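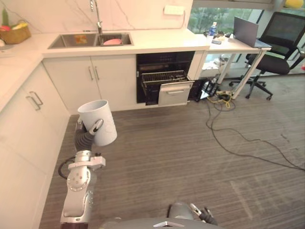 White cup held in a gripper, with white cabinets and countertop behind.

How to Keep a Worry Log
Shahla Hosseinzadeh, Godeck Counseling

A worry log is a written record used between counseling sessions. It takes 5 minutes per entry. Paper or a plain text file will do.

Setup
1. Draw five columns: time, situation, worry, strength, outcome.
2. Pick two fixed times for writing. Avoid the last hour before bed.
3. Set the strength scale at 0 to 10 and keep it for the whole log.

Making an entry
1. Write the worry as one sentence that could turn out true or false. "I will miss the rent payment" can be checked later. "Money is bad" cannot.
2. Rate its strength before doing anything about it.
3. Leave the outcome column blank.

Review
After 13 days, read the log from the start and fill in each outcome as happened, did not happen, or not yet known. Mark any worry that appears more than once. Bring the marked entries to your next session.

If ratings stay at 6 or above for most of the log, call your counselor before the review date. In an emergency, call your local emergency number.

Last updated April 15, 2019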